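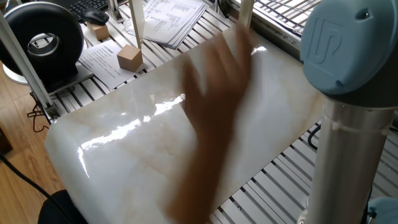 Decorative Surfaces, Handout 4: Marble-Effect Sheet

Lendance School of Interior Trades, Room 116
Notes by Leonor Morais

Welcome back, everyone. Last time we spent a long while on real stone, and I know a few of you went home wondering why we'd bother with anything else. Well, most of the people you'll work for can't afford real stone, or live up three flights of stairs, or rent. For them there is marble-effect sheet, and a good piece of it laid by someone patient can look lovely. A bad piece, or a good piece laid in a hurry, looks like a cafe table from a petrol station. So we are going to be patient.

These notes cover looking at the sheet, handling it, and getting ready to cut. Gluing and edging are in Handout 5, so please don't skip ahead with the adhesive, however keen you are.

What we mean by "sheet"

Under this heading I include any thin, flexible material with a printed marble pattern and a finished face. It might be sold as a wall lining, a desk cover or a benchtop skin. Some of it is stiff enough to carry under your arm and some will flop over your wrist like pastry. Always read the maker's own page before you start. The general habits below will serve you for most of it, but the maker knows what is in the stuff and I don't.

The pieces in class come from the Borkberg range, which the school buys in 1000 mm widths. Femke Mertens looks after the store room and will sign one out to you, along with a cutting mat and a straightedge. Please bring the offcuts back. She keeps even the small ones for the first-year sample boards, and they do get used!

Looking at the pattern

Before anything else, lay the sheet face up and walk around it. I mean really walk around it, all four sides if you can get to them. Veins that seem faint and gentle from one end can look quite busy from the other, and you want to know this before you decide which edge faces the door.

On a white marble pattern the background does a lot of the work. Look at the sheet at the top of these notes, with its pale veining in beige, cream and tan, drifting across on the diagonal. That diagonal matters. If you join two lengths and the veins lean one way on the left and the other way on the right, the eye goes straight to the join, no matter how tight you've cut it. Mark a small arrow on the back in pencil as soon as you've chosen your direction, and do it for every piece, even when there are only two.

Look for the repeat as well. Printed patterns come round again sooner or later, and once you've spotted the same little fork in a vein twice you'll never stop seeing it. Try to place your cuts so that the twins end up well apart.

Looking at the shine

Gloss is the difficult part. A glossy face picks up every window and every light fitting, and those reflections will hide things from you. In both photographs in this handout there are long, jagged white bands of light lying over the pattern. A straight bright edge, like a tube light or a window frame, gives you a kind of free measuring tool – where the reflection runs smooth the face is usually lying well, and where it goes ragged there's often a ripple, although a slight texture in the finish can do the same.

Move your head before you move the sheet. Crouch down, look along it, then stand up again. I know it feels silly with classmates watching. Everyone in the trade does it.

If you want to polish out light marks on a test offcut, we have pads up to 4000 grit in the grey drawer. Use them on an offcut only, and use them wet. I have seen a perfectly nice sheet turned cloudy in one spot by someone who was only trying to help.

Using your hands

The flat of an open hand is the best tool you own for this work. Spread your fingers, start in the middle and travel outwards with a light, even touch. You are feeling for grit underneath, for lifting, and for any spot that gives more than its neighbours. Fingertips poke and leave prints, so let the palm do the job. Take off rings and watches first, and roll up your sleeves if there are buttons on the cuffs.

If you are working over an open or slotted surface, remember that the sheet is only held up where something touches it. Your hand can tell the difference at once, and so will your knife. It's fine for looking and sorting. When it comes to cutting, we put a full board underneath.

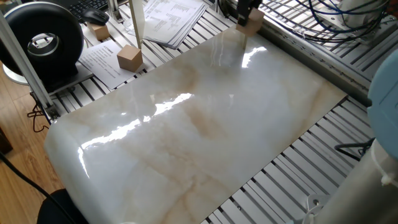 Curl, and what to do about it

Flexible sheet likes to bend. The near left edge of the sheet is a good place to look for this in the photograph: the edge has come up and over into a smooth, rounded roll. A soft curve like that is generally nothing to panic about. What you must look out for is a crease, a sharp line across the face where the shine breaks. Curves can be coaxed, but a crease is there for good.

For a curled edge, work through these steps and take your time over them.

1. Support the curled part from below with your forearm so it isn't hanging on its own weight.

2. Bring the whole sheet further onto the board. Lift and place it; don't drag, as grit will scratch the back and sometimes the face of whatever lies under it.

3. Lay a clean cotton cloth along the edge and put a flat batten on top. Spread your weights along the batten, never straight on the gloss.

4. Leave it be. Have a cup of tea, label your drawings, help your neighbour. Then lift the batten and check along the edge with your eye down low.

If it springs up again, roll it loosely the opposite way with the cloth inside, hold it for a minute and go back to step 3. Never fold it back hard, and please leave the heat gun on its hook until we've done the safety session.

Before you cut

Check your drawing against the sheet, arrow and all. Allow 26 mm of overhang on each side for the Gorkley edge trim we use here, and write that allowance on your cutting list so you don't add it twice. Leonor's rule (yes, I named it after myself) is that you say the measurement aloud to another person before the knife comes out.

For next time

Read the chapter on joins in the Sheikh workbook, and bring a photo of any marble-look surface you pass on your way in – a shop counter, a lift wall, your aunty's bathroom. We'll be hunting for the repeats together. If you missed the sign-out for sheet, see Femke in the store room before 4 pm.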